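Interim Progress Report: Learned Planar Pushing for Mixed-Part Sorting
Submitted to the Rollmont Foundation, Applied Automation Program
Prepared by the Manipulation Group, Stultatton Institute

Reporting period and status

The present report covers the second funding period, which closed in November. Work under Aims 1 and 2 is complete. Aim 3, transfer to the partner site at Gerkow, is behind schedule and is addressed under Delays below.

Summary of work

The project asks whether a robot arm with no grasping hand can sort small parts by pushing them across a flat surface, following short written instructions such as "move the red star to the left edge." The arm is fitted with a plain cylindrical tool. All motion takes place on a wooden board fixed over a breadboard table, and the parts are colored blocks in a small number of shapes, several of which share a color so that the instruction must be read in full.

During the first period the policy was trained only on demonstrations collected by teleoperation. It performed well on isolated blocks and poorly once blocks were close together. A push aimed at one block would carry its neighbor along, and the policy had no means of recovering. The second period was therefore given over largely to contact between neighboring blocks.
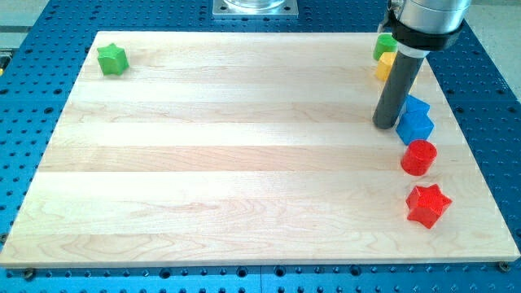 We collected 600 new demonstrations in which the starting layout was deliberately crowded on one side of the board. Operators were asked to separate the target block before moving it to the goal, and to correct errors as they arose instead of restarting. The corrections were kept in the training data. In the first period they had been removed as noise, a decision we now consider to have been a mistake.

Of the 600 demonstrations, 443 passed review and were used for training. Most of the rejected runs had timing faults between the arm log and the video. The fault was traced to the recording computer and repaired.

Results

Evaluation consisted of 181 trials on layouts not present in the training data. A trial was counted as a success if the named block came to rest inside the goal region and no other block left the board. The revised policy succeeded in 130 trials. The remaining failures fall mainly into two groups. In the first, the policy selects the correct color and the wrong shape, most often when a star and a cylinder of the same color are both present. In the second, the tool approaches a star block at one of its points and the block turns in place without advancing. We regard the first group as a problem of language grounding and expect it to respond to further data. The second is a matter of contact geometry and may require a change in the way the policy represents block orientation.

No direct comparison with the first-period policy is offered here. The earlier evaluation used sparser layouts, and the two sets of trials should not be read side by side.

Delays

The duplicate workcell ordered from Stubbs for the Gerkow site was delivered without the tool mount. A replacement is on order. Until it is installed, the transfer experiments under Aim 3 cannot begin. We do not request additional funds, but we do request an extension of the Aim 3 milestone into the next period.

Plans for the next period

Demonstrations pairing blocks of like color will be collected first. A second series will vary the approach angle on star blocks. The evaluation layouts will be frozen before training resumes so that later results can be compared directly with those reported here. The reviewed demonstrations and the accompanying instructions will be deposited with the Foundation at the close of the project, as set out in the award terms.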